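Opinion » Home & Habits
Search this site Type and press enter

Let the Table Stay Plain

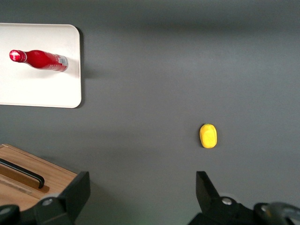 When I moved to Jovevville, my neighbors told me I must buy a tablecloth before guests come. I went to the Kelum shop and saw one for 89 dollars, and I went home without it. I think we cover our tables too much. A bare gray top with a white tray and a red bottle lying on it already gives the eye enough color, and I do not see what flowers printed on cotton would add.

My mother owned 18 cloths and ironed them on Tuesday evenings. I respect this work, but I do not want to inherit it. A good table can be wiped in two minutes – a cloth must be washed, dried and folded, and then it waits in a drawer.

People say that a bare table looks cold. For me it looks ready for dinner.

Contact | © Ornis Weekly, 222 Escobar Street | Back to top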